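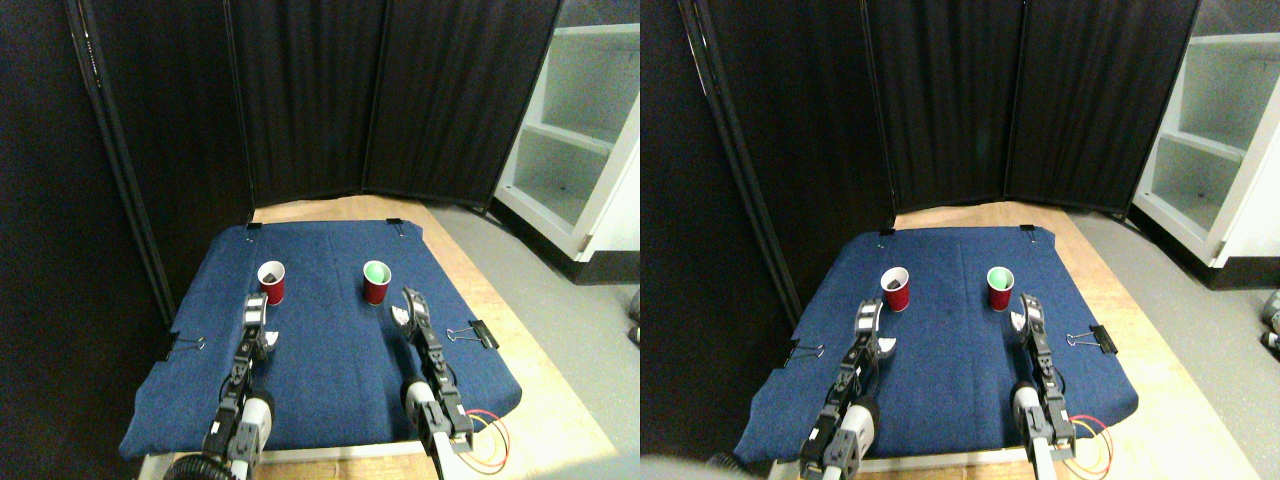 Re: [forkunum-users] Two-cup task: how many examples, and do we mix the layouts?

Date: 2022-06-29

> We have 598 examples of the two-cup task in the Fundari format and
> want to train together with yours. Ours all have the green contents
> in the same cup. Before we merge: do you keep the two layouts as
> separate tasks, or is it one task with one instruction? And do you
> throw out the failed attempts?

One task, one instruction. We started in May with separate tasks and dropped that after the first training run. The policy had learned which side to go to and paid no attention to what was in the cups. With dark on the left and green on the right it did fine, and when we swapped them it went to the same side as before.

The Zillel set now stands at 3,058 examples. Of those, 2,824 passed review and are what you get if you pull the default split. The rest are still on the server under "held" with a short note on each one. Most are dropped frames or an arm that started from the wrong pose. I would not train on them, but they are handy for testing a filter.

The swapped layout is in the default split too:

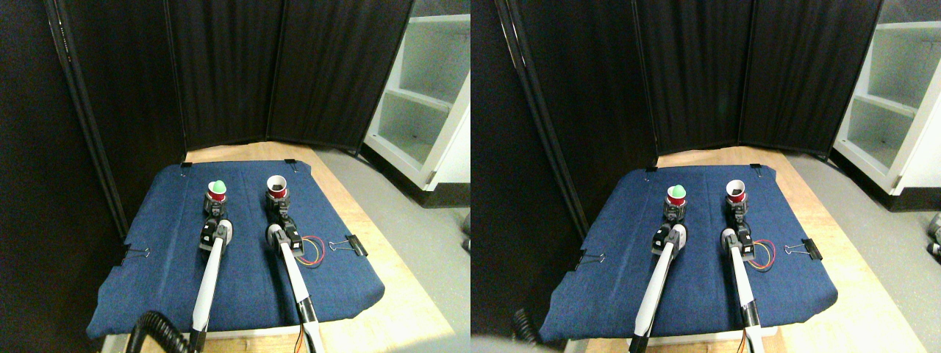

and the layout is stored per example in the field cup_order, so you can balance the two at load time. Please don't work it out from the file name. Early files were named by hand and a few are wrong.

On failed attempts – we keep them if the operator recovered and finished the task in the same recording. If the operator gave up, it goes to held. There are 144 recoveries in the default split, tagged "retry". Major trains with them by default. If your loader drops unknown tags without a warning, which the old Fundari one did, check your totals before you start a long run.

A few things to do on your side before the merge:

Record some with the cups swapped. I would rather have a smaller set with both orders than all 598 with one.

Clip the cloth down at the sides as well as the back. Red cups on blue cloth are fine for us, so keep your own colors if they are easy to tell apart.

Keep left and right camera views in that order. The converter does not check, and a swapped pair will load without complaint.

Start each recording with both grippers open and short of the cups. We trim anything before the first arm motion, so a pause at the start does no harm.

The converter is in the tools folder of the Forkunum repository. It needs the calibration file next to the recordings or it stops at the first one. Send me one converted example before you do the whole batch and I will run it through our checks.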